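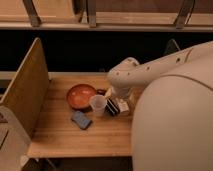
Photo: Bríd Quinlan

June
By Bríd Quinlan

Our game is called Clandidis, and if you came by our table on Monday you probably heard me talk about it for much longer than you had planned to stand there, so thank you for that! It is a puzzle game in which you run a ferry between islands, and every passenger wants to be dropped off before somebody else on board. My part of the project was the save system and the port from PC to console, and this report covers mostly those.

We built the first version in Vallus, the engine we had all learned the year before, and saving was simple because we wrote the whole map out every time the ferry docked. A finished game came to 3260 kilobytes, and on the lab consoles you could feel the game stop and think at each harbor. Testers hated it (so did I, by the end). I rewrote it to store only the islands that had changed since the last stop, and the same game came down to 57 kilobytes. 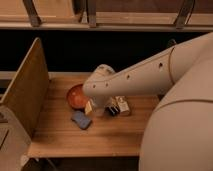

The port took longer than the saves did. Our menus had been drawn for a mouse, and moving through them with a controller meant the highlight would jump from the top corner to the bottom for no reason any of us could find. I spent most of a week on it before I saw that two buttons had been given the same number in the layout file. After that it went much faster, and I even had time to redo the harbor map so the names could be read from a couch.

There are still things I would like to fix. The rain level, Wiriya, drops frames when more than one ferry is on screen, and the sound sometimes carries on after you pause. I have written both up in the bug list, with the steps to make them happen, for whoever picks the game up next.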